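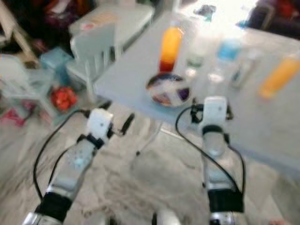 ### 3.2 Table setting and choice of drink

Sessions were held in August in the refreshment room at Tistholm, where 43 participants took part in groups of no more than nine. Each group was served at a white rectangular table, a form already familiar to the participants from the canteen on the same site. Plain white was kept throughout, following Lương and Bozkurt, who found that patterned table tops changed how strongly people rated the colour of a drink.

**Figure 3.** Table with a round dish and an upright bottle of orange drink, bright orange-yellow in the upper part and deep red-brown in the lower.

Layered drinks raise a particular difficulty for ratings of this kind. Participants asked to name the colour of a bottle such as that in Figure 3 tended to report the upper layer alone, and 16 of them made no mention of a second colour until prompted. Ratings were therefore collected separately for the upper and lower parts, using the Mevora scale. The wording of the prompt was agreed by Rocha and Lubis before the first session and was not altered afterwards. Answers left blank were excluded from Table 4.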